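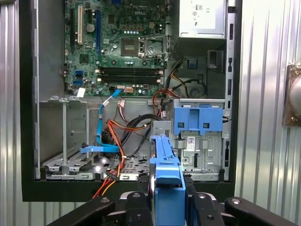 Teaching the drive carrier task, part 2

Posted Tuesday, December 28, 2021

The last post ended with the arm able to reach every part of the desktop tower without touching the chassis. Since then I have been recording the first real task, which is handling the blue plastic hard drive carrier next to the drive cage. All of it is done by remote control. I hold a pair of handles at the bench, the gripper follows, and the wrist camera and joint positions are logged together.

The machine is an old Dell with the side panel off. Memory and expansion cards are out, which leaves more room for the fingers, but the power wires and a blue SATA cable still run through the middle of the case. I considered tying them back. Archana Awasthi argued against it, on the grounds that the computers at Stirarthorpe will arrive with their wiring in whatever state it happens to be in, and I have left them hanging.

Grip comes first. The carrier is held upright between the two fingers, and it needs to stay square to them. If it is picked up at a slight angle the error is small at the fingertips and large at the far end. My early recordings have a lot of this. I was correcting the angle in mid-air, which the policy then copied, including on runs where the angle was already fine.

Approach is slower than I would like. I now stop in front of the cage, wait for the image to settle, and only then move in. Kirsten Steinarsdóttir tried the same task with no pause and was faster by hand, but her recordings were harder to learn from — the sideways and forward movements overlap, and the model tends to start forward too soon.

We have 2,779 recordings on the Dudow drive, of which I would keep around 20 per cent. The rest have a dropped frame, a bad grip or a long hesitation while I worked out where a finger was. The wrist view is good for the carrier and poor for anything behind it.

Two changes for February. The handles get a lighter spring, as my wrist gives out well before the session does. Ylva Kristiansen is also rewriting the logger so that a failed attempt can be marked with a foot pedal. At present I write the run number on paper and delete it in the evening, and I have deleted the wrong one twice.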